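4.2 Consumer topics in regional online news

The second part of the analysis turned to stories on household spending, which made up a large share of the output of all three outlets. Kirnonell published 31 such items during the sample month, Sasavcombe published 11, and Nomus only 4. Items were coded by length, by named sources, and by whether the text had been written for the site or taken from an agency. Most of Kirnonell's items ran to fewer than 300 words and named a single source.
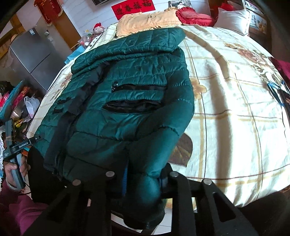 Figure 3. Quilted jacket with hood and zippered front pockets.

Clothing and home goods were the most common subjects at Kirnonell, while Sasavcombe gave more room to rents and energy bills. The difference is in line with Deng's account of local news markets, in which outlets that depend on shared links favor goods that readers already own or plan to buy. Coders were asked to note the main object of each story in plain terms - a teal puffer jacket such as the one in Figure 3 was entered as "outerwear" - and to leave price and brand to a separate field. Agreement between coders was high for the object field and lower for tone, where short items often gave too little text to judge. Tone is therefore reported only for the longer items, and the results for Nomus should be read with care given the small number of stories.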